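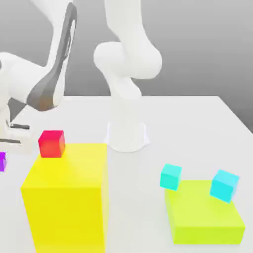
Issue 588, page 11

Why do we have elbows?
by Vega Soler

Hold your arm out straight. Now try to scratch your nose without bending it. You can't! Your elbow is a joint, a place where bones meet, and it works like the hinge on a door (plus a little twist, so you can turn your palm up and down). Three bones meet there! Smooth, slippery cartilage covers their ends so they glide. Now try brushing your hair with a stiff arm and see how far you get!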